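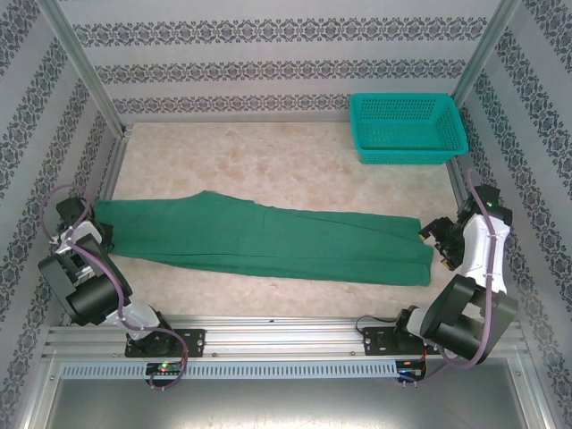 Dropped garments and the September stop: questions and answers

Last updated 8th April by Verna Whitlock, cell support, Janavby

These are the questions we get most from people who run the two-arm folding cell. Most of them go back to the September fault, when the right arm kept pulling after it had lost the cloth. If your question is not here, write it in the cell log and it will be picked up at the next review.

What went wrong in September?

The cell was running the Jibrin trouser program. Both grippers had closed and the arms started the stretch move, which pulls the garment straight before the fold. The right gripper had closed on one layer at the hem and missed the other. The single layer slipped out. The program still had the grip marked as good, so the right arm finished its outward travel with nothing in it and the fingers struck the side wall. The left arm held on and dragged the trousers across the floor of the cell.

Was anyone hurt?

No. The operator was outside the marked line and pressed the stop. One finger was bent and the wall covering was torn and later replaced.

Why didn't the software notice?

The grip check looked at finger position only. If the fingers stopped short of fully closed, the check passed. One layer of thick cloth and two layers of thin cloth gave nearly the same reading. The check was written for towels, and we did not retest it when trousers were added. That was our mistake.

What is different now?

There are two checks. Finger position is still read when the gripper closes. After that the arms do a short test pull of 4 mm and compare the motor load on both sides. If one side reads low, both arms stop and the screen shows GRIP UNEVEN. The stretch move cannot start until the message is cleared.

Stretch speed was also cut to 50 percent for all trousers. It will stay there until we have 700 cycles without a slip.

I see GRIP UNEVEN. What do I do?

Do not reach in. Press Hold on the panel and wait for the amber light. Then choose Release, which opens both grippers and raises the arms. Press the stop before you put your hands inside the cell. Lay the garment flat again, with the legs stacked and the hem edges even, and step back behind the line before you reset.

If the message comes up twice on the same garment, set that garment aside and log it. Don't keep trying.

Can I tell from the wrist camera whether the grip is good?

Not reliably. When the camera is right up against the cloth, most of the view is ribbing and glare.
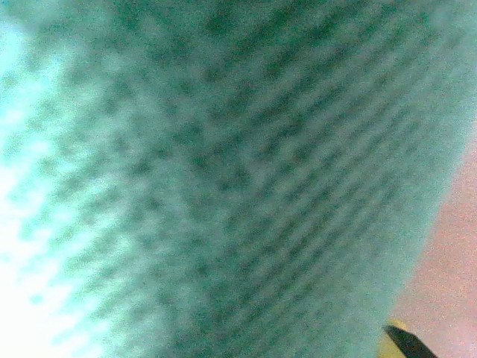 The position of a fold is hard to judge at that distance, and a lost layer may be on the side you can't see. Use the wrist view to find out whether cloth is near the fingers. Use the load reading to decide whether it is held.

Does bright glare in the wrist view count as a fault?

Only if the vision program reports it. A washed-out patch is common at close range. If you get EDGE NOT FOUND, back the arm off with the jog keys and let it look again. Repeated reports should go in the log with the program name.

Where should the fingers be before they close?

Open, low over the cloth, with fabric across the whole gap between them. Check this at the approach pause. If there is bare tabletop in the gap, the pick point is too far out and the gripper may catch only the edge of the top layer.
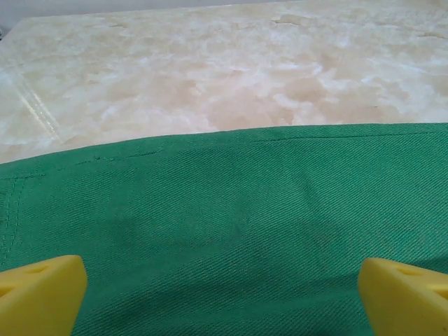 Stay clear of creases that run close to the edge if you are setting the pick point by hand. A pressed fold can stand up enough for the vision program to read it as the edge of the garment, and this is probably what shifted the pick point in September. We could not prove it from the saved data.

Does this affect the Trerer program?

No. Trerer handles single-layer items and has no stretch move. The new load check is installed there too but is switched off.

Can I turn the load check off if it is slowing me down?

No. The setting is locked. If you think it is stopping on good grips, log the load values from the screen. The Grultetti update lowered the number of false stops on heavy cloth, so check that your cell has it.

How often do the fingers need to be looked at?

At the start of each shift, with the stop pressed. Look for cracks, loose screws and lint on the gripping faces. A bent finger must be replaced. Do not straighten it.

Who can restart the cell after a wall strike?

Cell support only. Leave the garment where it is and leave the power on so that the fault record is kept.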